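6 min read

Thursday, after tea

What a good day for cubes! I know how that sounds, but I've been grinning since lunch and I want to get it down before I go to bed and lose half of it.

So, the painted ones are properly started. I'd had the tins lined up on the windowsill since the weekend (the red and the green, both from Pindell, both the little sample size) and kept putting it off in case I spoiled the wood. Sadao told me to stop stroking them and get on with it. Only the tops, that was the plan, with the sides left bare so the grain still shows. The green went on like cream. One coat looked a bit thin so I gave it a second and rubbed it down with the very fine paper, the 800, with hardly any pressure at all, just letting it slide about. Lovely! It's the green of old park benches and I couldn't be happier with it.

I carried one over to the white table to see it in good light, which I should have done with the test pieces instead of squinting at them under the kitchen lamp. On white you see everything. The beige of the sides goes warmer, the top looks twice as green, and even the shadow is soft and nice. I must have gone back to look at it five or six times while the kettle was on.

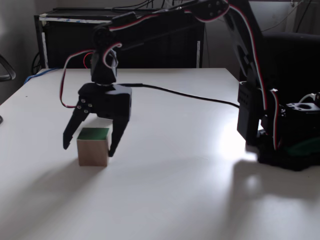
Stacking

Then the red. I'd been less sure about the red, it looked like tomato soup in the tin, but with a green-topped cube sitting on it you only get a little of it peeping out at the edges and that's just enough. I love that about stacking them. You spend an hour fussing over a surface and then cover most of it up, and the bit that's left does more work than the whole lot did on its own.

The red one has the printed squares on its sides too, the black and white ones on the white labels. Hideaki is mad about these. He rang at dinner time to ask how they'd come out and I must have talked for twenty minutes. They look like tiny crosswords! Thick black edge, then a jumble of black and white inside, and they're so crisp next to the plain wood. I had thought they'd fight with the paint but they make it look smarter if anything. Getting the labels square to the edge is the fiddly part. I line up one corner, hold my breath, and smooth across with the side of my thumb. My first go went on slightly squint and I peeled it off again in a temper, and it took a few fibres of wood with it, so that block is now in the drawer waiting for a sanding.

The other thing I tried was turning the top one. I'd always put them dead straight, edge over edge, very tidy, and Sadao said they looked like they were waiting for a bus. So a small twist on the upper one, hardly anything, and suddenly there are two sides to look at, one bright and one a shade darker. It looks so much more like an object and less like two bits of timber. 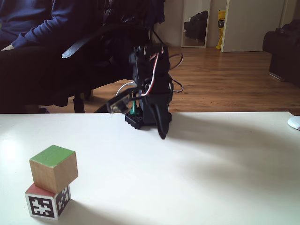 I'd like to try three high next, with a plain one at the bottom. Or all green tops at different angles, going up like a spiral stair. Hideaki wants blue. I don't have a blue I like yet, the Brerar one is nearly purple, but Falcão do a soft one that might be right if the shop still has it in the small size.

Things to remember for next time, then. Stir the red for longer, it was thick at the bottom. Tape the side faces before painting, even if I feel confident, as there was a drip on one and I caught it only by luck. Order more of the fine paper from Andidby, I'm down to 2 sheets. Wipe the table before putting anything painted on it.

Hands still a bit green round the nails. Sadao has gone up already and I said I'd only be a minute, but I'm going to have one more look at the red tin first and see if the lid's on properly.

347 shares · 2 comments

Contact · Copyright · Back to top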